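**Notebook entry — June 10, 2026**
**Wetham bench, remote demonstration of the red object task**

Purpose: to record demonstrations by remote control for the Flasine task set, using the same tabletop layout throughout. Hand-guided demonstrations from February are kept in the earlier notebook and are not repeated in this entry.

## Procedure

1. Operator takes the leader handles and brings the arm to the start pose. Recording begins only after the arm has been still for 2 seconds.
2. Operator lowers the gripper to the red object in one steady motion. Corrections are permitted, but full restarts are logged as separate attempts.
3. Episodes are limited to 60 seconds. Anything longer is stopped and marked incomplete.
4. Background items stay in place between episodes, including the cardboard structure and the stacked tissue boxes.

## Observations

The approach from the upper left remains the most comfortable for the operator. The cable on the left side of the arm has slack and should be checked before each block — see the Himville note on snagging.

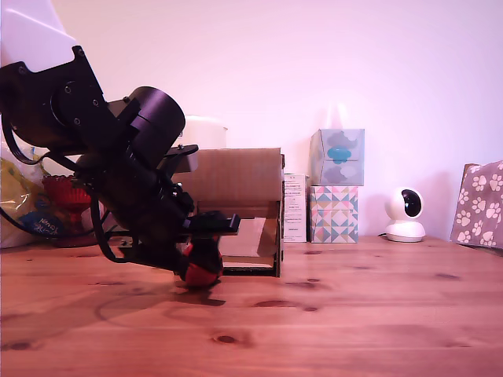
## Open items

- Confirm with Ackermann whether incomplete episodes are to be kept.
- Repeat the block with a second operator at the same handle scaling.
- Add a cable check to the start sheet.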